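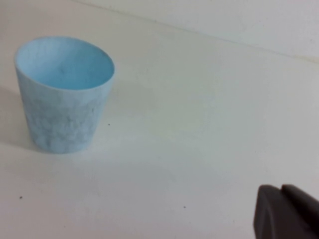
Light blue cup on a white table.

We lost to Novent, 90 to 67, and the score makes it look closer than it was. I have had a couple of nights to get over it, so I'm going to write down what I saw while I still remember the order things happened in.

For anyone new, I follow Finari, which plays in the second division of our regional league. I have had a seat behind the visitors' bench for years. The basketball is uneven and the gym is cold, and in February you keep your coat on until halftime.

Going in, I thought we had a decent chance. Novent had dropped its last two on the road and their center was supposed to be limited with a bad ankle. He didn't look limited to me. He had position under the rim on nearly every trip in the first quarter, and when we finally sent a second man at him, he threw it out to the corner for an open three. They ran the same thing until we called time, and then they ran it again after the timeout.

Ovidiu Cozma started at point guard and I thought he was fine. I know that isn't the popular view after a loss like this. He had to bring the ball up against pressure every time because our two guard didn't want it. You could see him waving for someone to come back and help, and by the middle of the second quarter he had stopped waving. The turnovers that go next to his name in the box score are partly his and partly the guys who stood at half court watching. We had 14 of them before the half. You can't win a game that way in any league.

The other Ovidiu, Căpraru, came off the bench and gave us the only good stretch we had. He hit a couple of jumpers from the elbow, took a charge, and got the lead down to single digits late in the second. The gym got loud for the first time all night. Then he picked up his third foul reaching on a play that was already over, and he sat until the break. By the time he came back in, Novent had scored the first 14 points of the third quarter and people were looking for their car keys.

I don't understand the substitutions. I've said this before and I'll probably say it again next week. If your one hot shooter has three fouls and you're hanging on, you can hide him in a zone for a few minutes. We did play some zone, but we played it in the fourth quarter with the starters on the bench and nothing left to protect.

The defense in the third was the worst I've seen from this group. Nobody got back after misses. Bălan, who is a good rebounder when he puts his mind to it, was caught under our own basket three times in a row complaining to the referee about contact. There probably was contact. Novent laid it in at the other end all three times.

Free throws were also bad, but we've been a bad free throw team since the fall and I don't expect it to change before spring.

On the plus side, the young kid from the junior team played the last few minutes and didn't look scared. He made the simple pass and he talked on defense. He scored two points on a putback and ran straight back without looking at the crowd. I'd like to see him get minutes while the game is still being decided. He's going to make mistakes, but so is the guy ahead of him.

We play at Firkidico next, which is a long drive on a two-lane road and a gym where the rims are as tight as any in the league. They press full court for most of the game. If Cozma has to handle that by himself again, it will be another long evening. I would start Căpraru next to him and let the two of them share the ball, and bring the other guard in later against tired legs. I doubt it happens.

As for the standings, we're still ahead of the bottom two and we get Novent again at their place near the end of the season. I'm planning to make the trip to Firkidico if the weather holds. If I do, I'll post something when I get home. If I don't, I'll be listening on the radio like everyone else, and the write-up will be a short one.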